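Three plates and a table: a talk with Anong Srisuk

2/10/25, by Majdi Majali

Anong Srisuk looks after the play food at the Skorcombe toy library. The whole collection has 405 pieces, and she knows most of them by heart. When I came to visit, I expected a big play kitchen with a cooker and a sink. She took me to a plain table by a white wall.

"People ask me where the kitchen is," she said. "I tell them that the table is the kitchen. You need plates, something flat in front of them and a little food. The child brings the rest."

Her favourite set has three round plates, one pink, one mint green and one yellow, which stand in a row. In front of them lies a large flat piece in pale green with rounded corners. Some families use it as a tray and some as a chopping board, and she does not correct them.
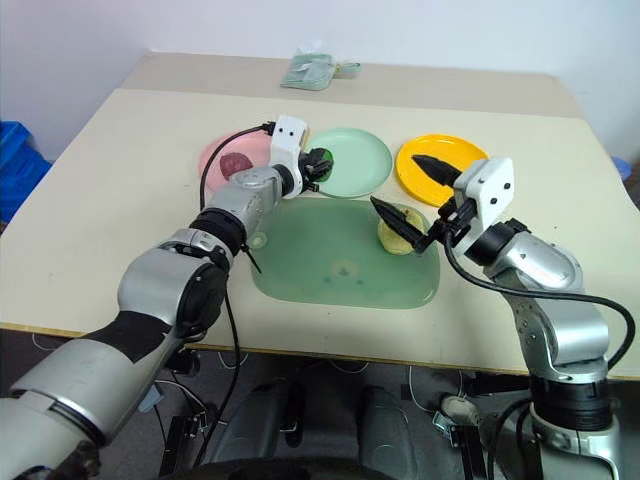 Why does she put out so little food at one time?

A child who gets a full basket pours it on the floor, she told me, and a child who gets a few pieces starts to serve them.

The game is simple. The food begins on the green piece, and every item must find its plate. Srisuk never says which plate is the right one. Many children follow the colours, so the dark reddish one goes to the pink plate and the green one to the mint plate. "But last October we had a boy who put everything on yellow," she remembered. "I asked him who will eat from the other two. He thought for a long time and then he said they are for the guests, and the guests are late."

I wanted to know what the pieces are meant to be. She laughed at this question. "The dark one is a plum for me. My colleague Lwazi Modise says it is meat. And the pale yellow one was a bun, a potato and a lemon in the same morning. I stopped writing names on the box."

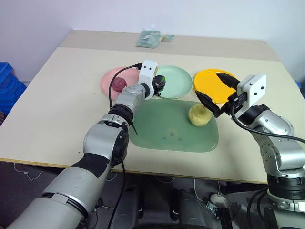 Laying the table again

After the play comes the part which Srisuk likes best. Everything goes back to its first place before the next family sits down. The plates are emptied, but they stay in their row, close to each other. The food goes back to the green piece, on the side nearer to the plates.

"I do it slowly and I let the children watch," she said. "After some visits they do it without me."

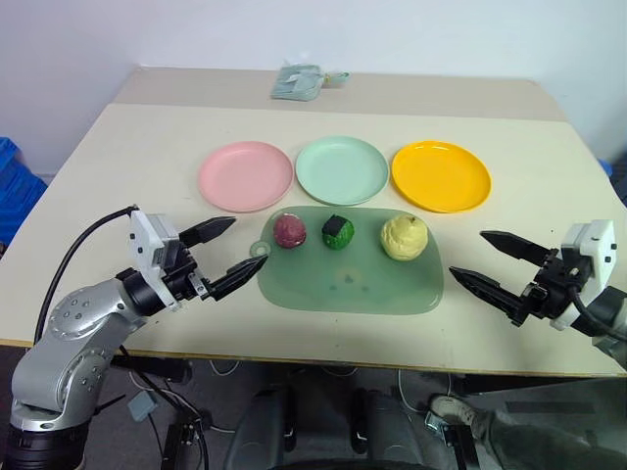
She is strict about the distance between the food pieces. They should lie apart, so that a small hand can take one and leave the others in peace. She is also strict about washing. Each piece is washed in warm water with a soft brush and dried on a towel - never on the radiator, where she once lost 6 good tomatoes.

For parents who want to try it at home, her advice is short. Take plates in different colours which do not break, and clear the table first. "And sit down with them," she added. "Somebody must eat the dinner."

Related articles
Kamonchanok Suksawat on mending wooden puzzles
How we wash and dry 151 building blocks
Kazuhiro Maruyama: a quiet corner for board games

Contact the Skorcombe toy library | © Skorcombe toy library | Back to top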